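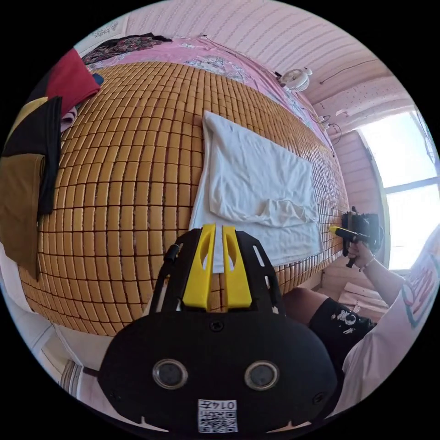
Tile mat laid over a bed, with a white towel on the sleeping surface.

Durora Tile Mat for Beds

Print this page | E-mail this page

Product line: Durora sleeping mats
Supplied by: McAlister, Trallthorpe
Page maintained by: Shona Kerslake

The Durora Tile Mat is a rigid-element summer mat for use on top of a mattress and bottom sheet. The sleeping surface consists of small oblong bamboo tiles strung in straight rows. Each tile has rounded edges. A narrow gap is left between neighboring tiles so that the mat can bend in both directions and air can pass under the body. The mat has no padding and no filling.

It is intended for warm rooms and for sleepers who find a cotton sheet too warm in January. It does not cool actively and contains no gel, water or electrical parts.

Construction

Tiles are drilled through both axes and strung on a continuous nylon cord. Rows are tied off at the perimeter, and the cord ends are buried in the outer tiles. Finish is a clear water-based seal applied before stringing. Color is a natural tan to honey brown and varies from tile to tile within one mat. Darker tiles are not sorted out and are not accepted as a fault.

Specifications

Width, single: 845 mm
Width, wide single: 1,078 mm
Tile thickness: 6 mm
Spare tiles supplied: 2
Perimeter: tied cord, no fabric border
Surface: one side finished for use, reverse side sealed only
Folding: across the rows only

Mattress requirements

The mat follows the shape of whatever is under it. On a firm or medium mattress it lies level. On a soft mattress it will dip at the hips and the tile gaps will close on the upper face, which can pinch loose skin or hair. A medium mattress with a flat bottom sheet is the recommended base. Quilted toppers should be removed.

Use a bottom sheet under the mat at all times. A patterned or plain sheet may be used. The sheet may be left longer than the mat on the open side of the bed, where it protects the mattress edge from the outer row. Do not tuck the mat itself under the mattress. The cord is not rated for a permanent right-angle bend.

Fitting

1. Strip the bed to the bottom sheet and pull the sheet tight.

2. Place the folded mat at the foot of the bed, finished side up.

3. Unfold toward the head. Do not drag the mat once it is fully open. Lift and reposition it from a long side.

4. Align the rows with the side of the mattress. A slight skew at the foot becomes a large one at the head.

5. Leave a strip of mattress free at the head if the pillow is to sit on fabric.

6. Press along the center line with the flat of the hand and check for raised tiles. A raised tile means a twisted cord and can normally be turned back with the fingers.

Towels and covers

A towel may be laid over part of the mat at the shoulders or hips. It should be thin and spread in a single layer where possible. A towel that covers the full mat blocks the gaps and cancels most of the airflow. Garments left lying on the tiles have the same effect locally, and fabric that is still damp should be dried elsewhere. Zippers, rivets and metal buttons mark the seal.

A small fan may be used with the mat. In the workshop trial run by Ataahua Tautahi, the best position was at the head, aimed along the rows. Route cables off the mat when the bed is in use, and do not run them beneath the tiles. 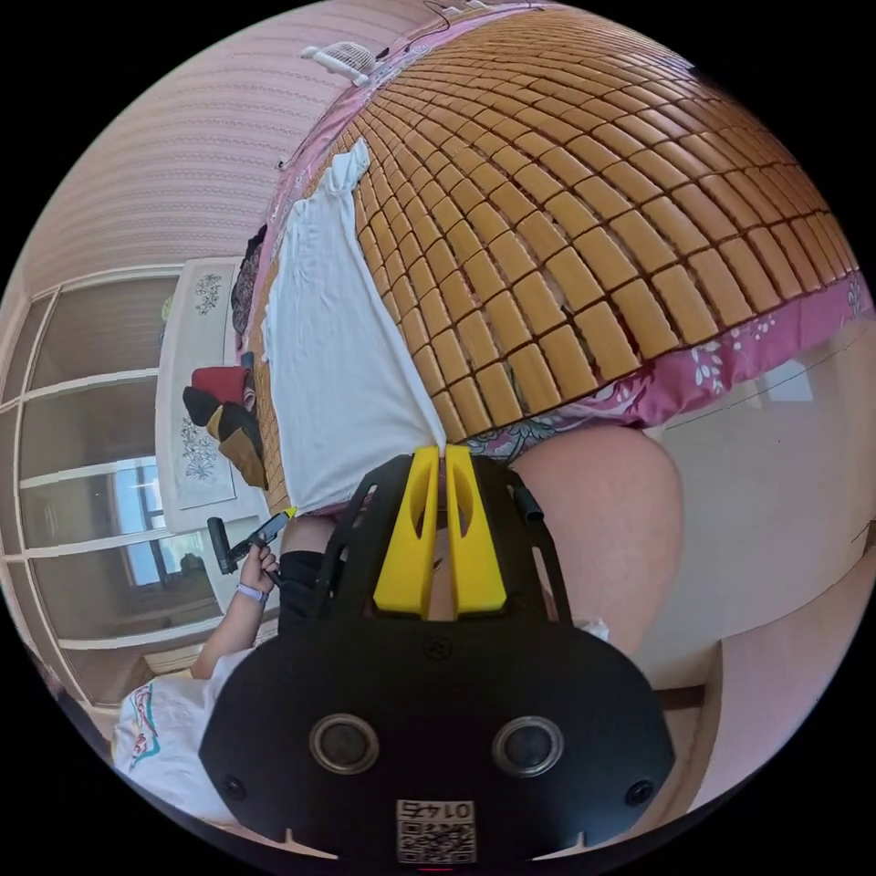
Cleaning and storage

Wipe along the rows with a cloth wrung out in plain water. Wipe a second time with a dry cloth. Stubborn marks may be treated with a drop of dish soap in warm water. Do not soak, machine wash, steam or bleach. Stand the mat on its long edge in shade until the cord is dry to the touch. Direct sun fades the finish and makes the end grain split.

Crumbs and lint collect in the gaps. Lift one side, shake lightly and vacuum the sheet underneath with a brush head. Weekly is sufficient for normal use.

For storage, fold across the rows and place in a cotton bag. Plastic bags trap moisture and should not be used. Keep the bag flat, with nothing heavy on top. Air the mat for a day before the first use of the season.

Repair

Single tiles can be replaced without restringing the mat. Open the nearest perimeter knot, slide the row back to the broken tile, fit the spare and retie. Alby Te Moana's illustrated repair sheet is packed with every mat. Cord breaks inside the mat should be returned to the Trallthorpe workshop. Mark the break with a strip of tape before packing.

Order notes

The two widths carry the same length and the same tile. Non-standard widths are cut to order and cannot be returned. Questions on sizing go to Noeline Tawhiri at the McAlister order desk.

Related items

Durora Tile Pillow Cover
Durora Seat Mat, single chair
Durora Spare Tile and Cord Pack
Dultik Cotton Storage Bag, long
Dultik Flat Bottom Sheet, single and wide single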